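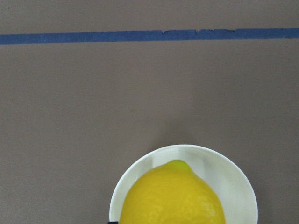

A lemon in its bowl on the test table at Zavix, inside the line of blue tape.

The fault that stopped work at Zavix for most of March began with a lemon. The arm had to lift the fruit out of a bowl and set it down again, a job it had done 334 times without trouble. On the next run it closed on the lemon and kept closing.

The grip should have leveled off in 200 milliseconds. The log shows it rising for 700, until an operator hit the stop button. The peel split and the bowl cracked. The operator's hand was on the far side of the tape, where the rules said it should be, but the tape is only a marker and would not have stopped anything.

Zavix first blamed the fingertip pads, made by a supplier called Skindine. The pads tested fine. The trouble was in the software that reads them. When a reading failed to arrive, the program used the last one it had, and the last one said the fingers were touching nothing. So it squeezed harder.

Banon, the warehouse firm paying for the work, asked for 2000 clean runs before any arm went near its staff. Zavix now treats a missing reading as a reason to stop and open the fingers. It has also added a force limit in the motor itself, which works even if the software hangs.

The count went back to zero after the repair. The lemons are bought by the bag and changed each morning.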